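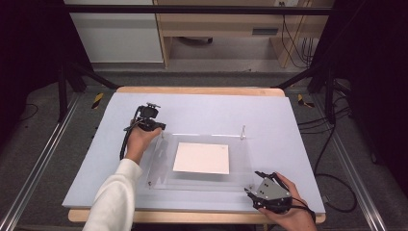
4. Recovering Grasp State from Two Handheld Grippers

4.1 Problem setup

Grastov takes recordings of a person working with a gripper in each hand and turns them into training sequences for a bimanual policy. Each recording holds three image streams (one head view and one view per gripper), two pose tracks, and two jaw width signals. The policy in Section 5 never sees the raw signals. It sees what this section produces: a shared clock, a jaw state for each hand, and an estimate of how the held part sits between the fingers.

We used to treat this stage as plumbing, and we were wrong to. When we swapped in the grasp state estimator described below and kept the policy network exactly as it was, the predicted motions near contact became visibly smoother in our replay tool. It was the most exciting week of the project! Most of what the policy had been struggling to learn was noise that we had put there ourselves.

The Ulalby set, used throughout this section, contains 509 recordings of small-part handling on a tabletop. We split it by recording and never by individual frame, so that neighboring frames can't end up on both sides of the split.

4.2 A shared clock

The streams start at slightly different moments and drift apart over a long recording. Grastov first lines them up coarsely from arrival times, then refines the offset of each gripper by matching two measures of speed: image motion in the gripper view and the speed of the tracked pose. The offset is modeled as a line with two parameters, a start shift and a drift rate. We tried a more flexible spline early on. It fit the quiet stretches beautifully and then bent itself out of shape whenever a hand paused, so we dropped it.

Pauses deserve a little more attention. A person often holds one gripper still while the other one moves, and a still gripper gives the matcher nothing to work with. During such a stretch the estimator keeps the last drift rate and widens its uncertainty. When motion picks up again, the backward pass corrects the whole gap. All of this runs offline, and we are happy to spend the extra pass.

4.3 Jaw state

Jaw width alone is a poor signal for grasping. Fingers that have closed on a thin part and fingers that have closed on nothing can report nearly the same value, and the difference matters a great deal to a policy that has to decide whether to lift. We therefore use four states: open, closing, holding, and closed empty. A small network reads a crop around the fingertips over a window of 8 frames, together with the width signal, and outputs a score for each state. A hidden Markov model then smooths the scores, with transitions from open straight to holding forbidden.

The crop is fixed in the gripper view. The camera is attached to the tool, so the fingers follow nearly the same path across the image in every recording, and the network can spend its capacity on whatever is between them. This is a lovely property of the hardware and we lean on it everywhere. We also blank out the outer part of the view during training for this stage. Without that step, the network picked up on carpet and table edges and did worse when the work surface changed.

4.4 Part pose between the fingers

For frames labeled holding, a second head estimates the in-hand pose of the part. Short cylinders are a good case to study. Rotation about the long axis can't be recovered from a plain part and doesn't matter for placing it, so we leave it out of the loss and keep tilt, height above the fingertips, and sideways offset. The upper rim is the strongest cue for tilt when it is in view. Polished metal makes the rim easy to find under soft light, but reflections along the side can be mistaken for an edge, and we added random bright streaks to the training crops for that reason.

Figure 3. Gripper view with both fingers closed on a short metal cylinder. The flat top face stands above the fingertips, and a thin line of reflected light runs down the side near the left finger.

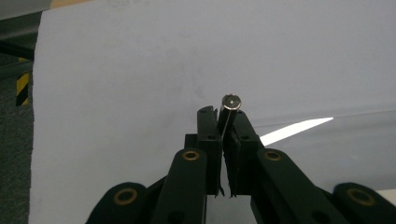 4.5 Coupling the two hands

So far each hand has been handled alone. The last step joins them in one factor graph, solved over sliding windows of 1000 frames. Each hand contributes its pose track and jaw state, and the head view contributes a loose constraint on where the grippers are relative to each other. The constraint is switched off whenever one gripper hides the other.

The coupling helps most when one hand works close to the other, where a small error in relative position changes the meaning of a motion. It helps least when the hands are far apart and busy with separate things, and there the solver mostly returns the tracks it was given. We keep it on in both cases. The windows overlap by half, and the middle of each window is the part written to disk.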